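Rodo bed-making kit by Plalleck: review after one month

I bought this kit in October for the small guest house we have in Grotcombe.
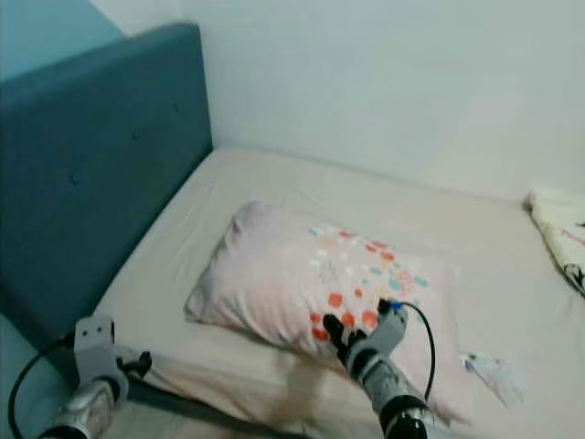 The kit has two arms, two hands and the software with 5 ready tasks. I use only three of them: pillow, sheet and blanket. The pillow task is the best one, and I let it run every morning at the same hour. The sheet task is slower, and it leaves creases that I must smooth by myself.

Setup took me around 4 hours. The manual is correct but very short, and the part about calibration I had to read many times. I wrote to the support and Colm Tierney answered me the same evening, very patient.

What I don't like: the cables are too long, and the spare finger covers cost extra. Before this I tried the Orozco kit, which was quieter but could not hold a soft thing well.

I paid $329 per month for the rental. For one or two rooms it is too much money, for us it is acceptable. I give it 4 out of 5.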